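Music in Performance: Listening Since 1900
Week 6 handout, 16 October 2023
Instructor: Morena Sanna

Topic: repetition and slow change in chamber music

Read this before class and bring it with you. We will listen to two recordings of Sorensen, the string quartet by Mārtiņš Sepp, and compare how each group handles the long middle section.

1. Pulse and pattern

The quartet opens with a six-note figure in the viola. It is played 94 times before any note in it changes. The other players come in one at a time, each a beat later than you expect. Mark in your score where you first hear the cello as the lowest line. Students often put it too early, since the viola is tuned down for this piece.

Sepp writes no dynamics in the first 600 measures. The Verninden recording stays quiet throughout. The Kuvier recording gets louder from the second violin entry onward, and Aldo Donati's liner notes defend that choice. Read them and decide if you agree.

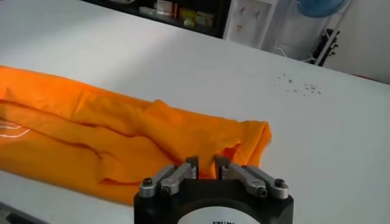

2. The middle section

At measure 493 of the second part the pulse stops and the players hold a single chord. Each player changes bow when needed, so the sound is never fully even. Listen for:

- which player moves first
- how much vibrato is used
- where the chord begins to sound out of tune, and if that seems intended

3. For next week

Write one page on either recording. Use measure numbers, and give timings from the track you used. Rosario Russo's chapter on slow music is on reserve at the library desk (two-hour loan). Samuele Serra will lead the Thursday section, where we start on Brustanov's songs for voice and tape.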